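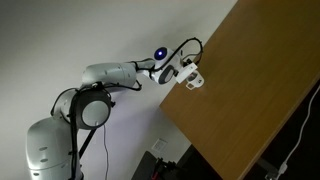 One of the dealers we wrote to replied that our whole question was wrong, and that people don't buy a used electric car by looking at battery reports, they buy it by looking at the monthly payment. We had asked whether a battery health certificate changes what a used EV sells for. After a semester on this, I think the dealer was closer to the truth than our proposal was.

Used EV Prices and the Battery Certificate: Does the Paper Matter?
Final report, spring term

Background

Dealers in Dreltuton started offering battery certificates in February. The best known one comes from Clirkent, which plugs a reader into the car and prints a single score out of 100. Sales material for these certificates claims buyers will pay more for a car with a good score. The claim gets repeated a lot. We could not find anyone who showed the numbers behind it, so we tried to collect our own.

What we did

We gathered 127 listings for used electric cars from dealers in Dreltuton and Murholm between February and April. For each one we wrote down model, year, mileage, asking price, and whether a certificate was mentioned. Then we matched cars with a certificate to cars without one, same model, same year, mileage within 3,000 miles. That left us 30 pairs, which is a lot fewer than we hoped for. Two popular models make up more than half of them.

We also sent a short list of questions to dealers in both towns. Most did not answer.

Results

Cars with a certificate were listed higher on average, by around 5 percent. On its face that supports the sales pitch. I don't trust it much, for reasons below.

First, these are asking prices. We have no idea what the cars sold for. A dealer can put any number on a windshield.

Second, the dealers who pay for certificates are mostly the larger ones, and they also clean the cars better, take better photos and include a warranty. When we looked only at pairs where both cars came with a warranty, most of the gap went away. There were so few of those pairs that I would not lean on that either.

Third, no listing in our set had a low score. Either every used EV in the area has an excellent battery or the bad scores are not getting printed in the ads. The second seems far more likely to me.

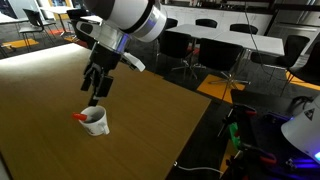

Wouldn't a buyer be better off with a poor certificate than with none at all? The question came up at our midterm presentation and we didn't have a good answer. In theory yes, a known weak battery can be priced. But the buyer only sees the certificate if the dealer chooses to show it, and under the current setup the dealer orders it, pays for it and keeps the copy.

The score itself

Clirkent does not publish how its score is worked out. A second provider, Ifans, gives estimated range in place of a score. We found one car in Murholm advertised with both, and we could not tell from the two documents whether they agreed. A score of 94 sounds like 94 percent of original capacity, but the fine print says it is a "condition index." I doubt many shoppers read that far down.

Limits

Small sample, two towns, one season. Tax credit changes may have moved prices while we were collecting, and we made no correction for that. Mileage was taken from the ads and not checked.

What we would do next

Get sale prices, even for a handful of cars. Ask dealers how many tests they ordered compared with how many they advertised. Until somebody has those two things, I would treat any claim about a certificate premium as advertising.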